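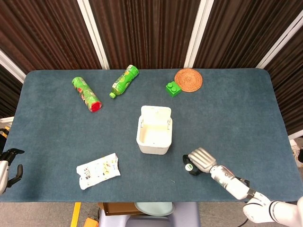 Vol. 3, No. 12, p. 72

HOUSEHOLD ORDER AND ITS ENEMIES
Handout 12: The Box Problem
Instructor: Houda Alaoui
Section leader: Ezequiel Magaña

Please bring this to section. Last time eleven of you shared one copy and a highlighter.

1. Where we left off

Last week we sorted by kind, and most of you were very happy sorting by kind. Cans with cans, socks with socks. This week you get a table where kind is not much help. On the mat there is a snack canister, a green drink bottle, a round woven coaster, a green toy block, a crumpled snack wrapper, and a white plastic box with its lid standing open and nothing in it.

An open, empty box is a powerful thing. Put one in front of a tired adult and everything within reach will go into it, including the wrapper. I have seen it done by people with graduate degrees. The result is called a tidy table, and it lasts until somebody wants the coaster.

2. Terms

Surface clutter: objects on a surface that have a home somewhere else.

Residents: objects that live on the surface. A coaster usually qualifies. It can look like clutter when it has no cup on it, which is an injustice we will try to correct.

Spent goods: wrappers, dead batteries, the envelope the bill came in. Spent goods do not need a home. They need a trash can.

Orphans: objects whose home is in another room, or whose set is. One toy block is the classic orphan. Its relatives are in a bin somewhere and it will not get back to them by itself.

The Benkirane drift: the tendency of things to collect along the back edge of a table, where they feel put away. Look at the coaster and the block, very nearly touching. Proximity is not a category. Half of last year's papers treated it as one and proposed storing them together.

3. The order of work

Spent goods first. The wrapper is small and you will be tempted to leave it for the end, and then the end will come and you will be holding a lid in each hand.

Next, anything that holds food or drink. Check whether the canister and the bottle are empty before you decide anything. I can't tell you from the photograph and neither can you, so please don't write "the empty bottle" in your answer. Both are lying down, and both should at least be stood up while you think.

Then orphans. Walk the block to its bin. If you can't walk it there now, the box may hold it, on the understanding that you have made a promise to the block.

Residents last, and usually by leaving them alone.

4. On lids

The box has a hinged lid, and the hinges are small. A hinged lid can't be lost, and for that I forgive it a great deal. It does want room behind it to swing — so a box pushed hard against a wall is a box that will be used as a shelf. Those of you who did the Eltwood closet exercise in January know what happens on top of a closed box. We photographed it.

5. For section

Write one page on what the box is for. You may answer "nothing yet," but you then have to fill the rest of the page.

Draw your own table before you clean it. Drawings made afterward are easy to spot.

Ezequiel will collect both at the door. He does not accept work with crumbs in it. Reading for next week is the Ondance chapter on drawers, skipping the part about dividers, which we will argue over separately.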